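Cutmont toy swap is back, and it's bigger

I've been going to the Cutmont toy swap for years (my kids are basically dressed and entertained by it), so I was thrilled to hear it's coming back in December with a lot more room. 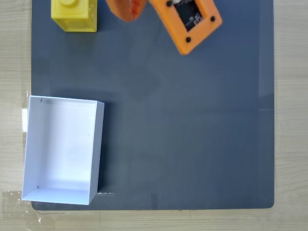
New spot, same rules

The swap is moving out of the old Costello building and into the Birnov Street gym, which holds up to 800 people. You bring clean toys, you get a ticket for each one, and you trade your tickets for whatever catches your eye. No cash, no haggling — though I've seen some pretty intense staring over a dollhouse!

Dexter Dunleavy, who runs the thing, told me 3,836 toys changed hands last time. "We ran out of tables before lunch," he said. He's hoping for more puzzles and building blocks this year, and please, no stuffed animals.

Doors open at 9 a.m., and drop-off starts two hours before that. Park behind the Trallora bakery if the gym lot is full.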